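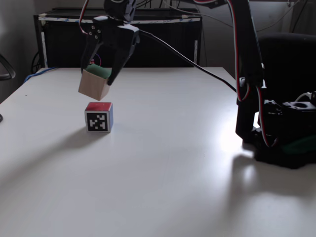 The green-topped block over the one with the marker on it

blockhead_salem
OK so I've gone down a hole with painted cubes and I need opinions. I want a set where every face is a different color, plus one face left as plain wood. My first try was craft paint on raw wood and it's a mess — the red went on fine, the green soaked in and looks like pond water. Does anyone here seal first?

trultance
Seal first, always. One thin coat, light sand, then color. I did 30 of them in March for my niece and only had to redo 2.

mapleknot
I'm going to disagree. Sealing makes the faces slick and then they won't stack for beans. I leave mine raw and glue colored paper on. Crisp edges, no bleeding, and you can print whatever you want for the white face.

blockhead_salem
Paper! Hadn't thought of that. Does it peel at the corners though? Mine get handled a lot.
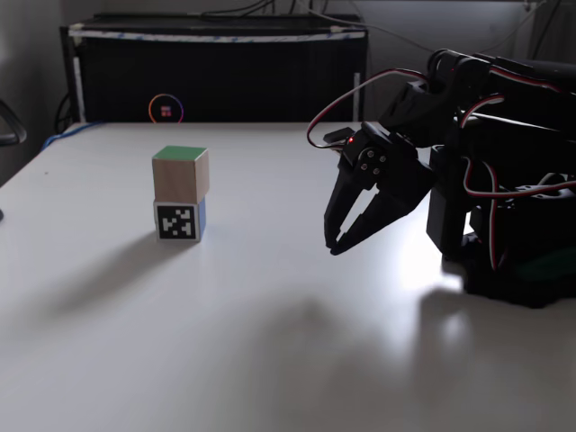 And I do care about stacking. I like the top one sitting a little off from the bottom one, it looks less fussy to me, but it has to stay put. If paper adds grip I'm in.

trultance
Paper peels. Maybe not the first month, but it peels.

mapleknot
Not if you trim it a hair smaller than the face, so there's a thin border showing. Mine are 18 months old and fine.

Shih-chieh Lam
Why not both? Paint the colors, paper for the printed face only. Black and white patterns are miserable to paint by hand, ask me how I know. I used 2000 grit at the very end and it wasn't slick at all, just smooth.

mapleknot
2000 grit on a toy block?? You have more patience than I do.

blockhead_salem
Trying both on scrap tonight. Leaving the wood face bare no matter what, I love the grain.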